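Home News Gardens Events Contact

Garlic order opens for Gritano allotment growers

Members of the Gritano garden club can put in for seed garlic through the end of October, and this year the order includes two hardneck types along with the usual softneck. The club has set aside 3000 cloves, to be shared among all plots.

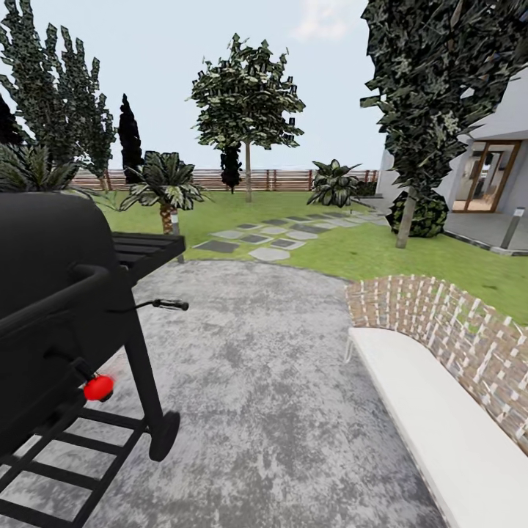 Patio and grill with a side shelf.

Bags hold 8 heads each. Growers should split the heads no more than a day before planting and set the cloves around 5 inches apart, pointed end up. 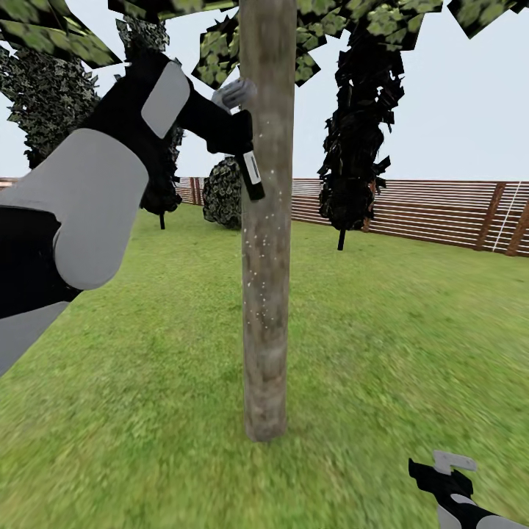 Softneck keeps longer in storage, but the hardnecks did better in last winter's cold. Beds that grew onions or leeks this year should be skipped.
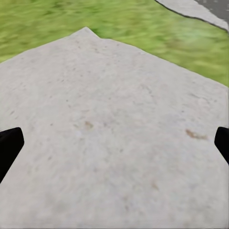
Ekaette Afolabi
Garden Reporter

Trinidad Peñalver, who handles the order, said rust was bad on the lower plots in spring. "Give them more room and go easy on the feed," she said. Straw will be delivered to the Stuvel gate — bring your own barrow. 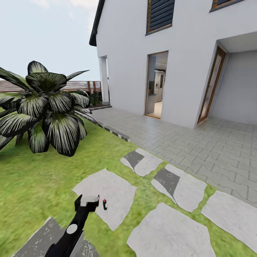 Garlic also does well in tubs if they are deep and drain freely. A paved patio beside the house, with pavers running up near the doorway, is a fine spot for a few as long as it gets sun. Collection is from the Gowda shed after 9 a.m.

Comments (3)

plot_hen: Is elephant garlic on the list? Couldn't see it.

M. in Gritano: Mine had rust too. Still ate it.

digsalot: Can we pay at the shed or is it up front?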